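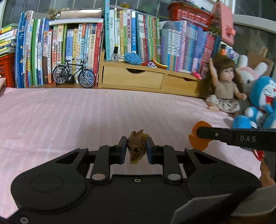 Deok-su Na wrote:

> I would take the drawers off the bed before anything else. Mine stood on
> the mattress for most of a winter and the bottom warped, and every time I
> changed the sheet the jar on top went over. Also, are the books staying
> where they are? If they are, measure the depth of the row first. Large
> paperbacks stick out further than you expect and then nothing fits in
> front of them.

Thanks, this is useful. The books are staying. I did measure, and the deepest ones are the old atlases, which I can lay flat with the stack on the red crate at the left. That crate is plastic and takes the weight without complaint.

The two-drawer organizer is going to the desk. I had it down as a Wareo but there is no label under it, so I can't tell anyone where to get one. The half-round cutouts work fine as handles and I won't be adding knobs. Small jar, yarn and the rest of what sits on top will go inside if the big drawer takes it. The blue ball of yarn may be too tall - if so it goes in the knitting bag.

The model bicycle is the one thing I have no place for. It leans well enough against something but won't stand alone, and the spokes collect dust. My nephew wants the toy banana back, so that is one less item.

Two questions for the list:

Has anyone used the Istgate clip-on shelf on a bed frame? It is listed as 10 inches deep, and I would need 5 of that for the bicycle.

For crumpled brown paper like this, do you flatten it and keep it or just recycle it? I have been finding bits of it on the bed since I unpacked in December, and I would like one rule and stick to it.

I can post the shelf measurements if they help anybody with a similar wall.

Carmela Lozano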